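Painemal: a knitting pattern collection in plain text

Painemal is a set of knitting patterns written out row by row in plain text files, so you can read them on anything, print them on anything and change whatever you like. Most are hats, with a good handful of mittens and cowls, and one enormous shawl that Oriana Insaurralde spent a whole winter on (it's wonderful, please knit it!).

Current release: 19 August 2019

What you get

There are 62 patterns in the folder called patterns, one file each. Every file starts with the same few lines: name, designer, yarn weight, needle size, tension and finished size. After that come the rows. Charts are in a separate folder and always match the written rows; if you find one that doesn't, the written rows win.

The folder called swatches holds 400 tension records sent in by knitters, with yarn weight, needle size, and stitches and rows to 10 cm, measured after blocking. I love this part. You can see straight away how differently two people knit the same thing, and it has saved me from at least one hat fit for a pumpkin.

How the rows are written

We use UK terms all the way through. Repeats sit between asterisks, and stitch counts go in square brackets at the end of any row where the count changes. Sizes run smallest to largest, split by slashes:

Row 14: *k6, k2tog* to end [84/91/98]

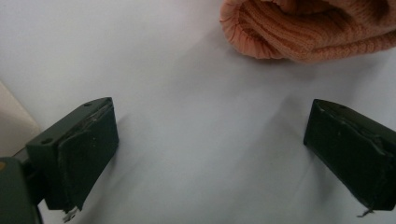 Decreases for the crown are always given in full, even when they repeat, as it's so easy to lose your place once you've moved to double-pointed needles. Sudheer Kandasamy rewrote all of these by hand and they are a joy to follow now.

Known problems

The Bareo mittens have no left thumb chart yet. Follow the right one and read it backwards.
Rotside cowl: the largest size uses more yarn than the file says. Buy a spare ball.
Some older swatch records give rows to 4 inches instead of 10 cm. These are marked "in" in the last column.

Sending in a pattern

Yes please! Copy blank.txt, fill in the top lines and write your rows. Someone other than you needs to have knitted it once from the text alone. Trinidad Gallardo checks the sums and will write back with questions, usually good ones. The next release is planned for December, and colourwork is very welcome.

Use

Knit, share, translate and sell what you make. Keep the designer's name in the file.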